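What the Quote Leaves Out

29 Sep 2022

I have now sat through four sales calls about the same piece of equipment, and I still can't tell you what it costs. I can tell you what the sheet says it costs. Those are different numbers, and I've been trying to get Lesia Tkachenko, who signs off on our spending, to stop treating them as the same one.

The short version for anyone new to this blog: we want a machine that handles small household items. Picking up, putting down, moving from a table to a container. Before you can have the machine you need the recordings, which means people sitting at a table with grippers in their hands doing the job over and over while the tracking follows along. Veres sells a kit for that. So does Amix. Both of them talk about it as if the grippers were the purchase and the rest would sort itself out.

The Veres quote lists a pair of hand-held grippers, the markers, the software for 12 months and something called "onboarding." I asked what onboarding was. A video call. I asked how long. They'd get back to me. They have not got back to me.

Then I asked what was missing, and this is where the call went quiet. Tripods? Not included. Spare cables? Not included, and they have their own connector, so you can't just grab one from the drawer. Table, chair, a board to work on? Your problem. Fine, we own furniture. But add up the small things and you've got a second budget line that no vendor will ever write down for you.
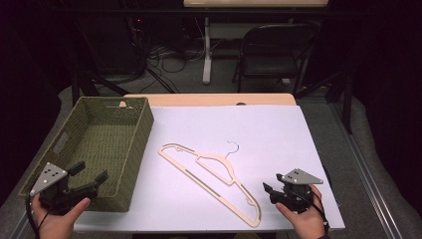
The line that bothers me most is labor. Thảo Trình worked out a schedule for us, and it was a sensible one, with breaks and time to reset the table between runs. Seven weeks of somebody's working day. The vendor's own plan for the same amount of material was four. When I asked how they got there, it came out that their figure assumed no bad takes at all. I've never had a day with no bad takes. I've had a few that were mostly bad takes.

And then the clothes hangers. Every brochure shows a block or a cup. Our list has hangers, baskets, folded towels, all the awkward stuff people really have lying around the house. A hanger lies nearly flat on the table and it has a hook sticking out of one end. I asked Amix whether their fingers could get under something that thin, and the rep said "absolutely" before I'd finished the question. I've learned to write that word down with the time next to it.

Lesia's view is that I'm being difficult and that a 10 percent cushion will cover whatever we forgot. I think 10 percent covers the cables. It doesn't cover replacement jaws (price on request, always a good sign), and it doesn't cover what happens when the software license runs out and the recordings are sitting in a format only Veres can open. I did ask about export. There is export. It's in the higher tier.

Compare that with Hornonia, who we passed over early on because their website looks like it was built in a lunch hour. Their quote is longer and uglier, and the total is higher. But it has stands on it. It has cables on it, and a price for jaws. Maybe there's something nasty hiding in there too — I'd be surprised if there wasn't — but at least I can argue with a number that's on the page.

What I've asked for is a loan. Any of the three, two weeks, our table, our objects, our people. Amix said no. Veres said they would "explore it," and Hornonia wants a deposit, with the dates still open. If nothing comes of it, I'd sooner push the whole purchase to February and let Lesia be annoyed with me until then.

Someone is bound to bring up Huvumlow in the comments, so: yes, I wrote to them. They sent me a calendar link and a white paper. The white paper has a cup on the cover.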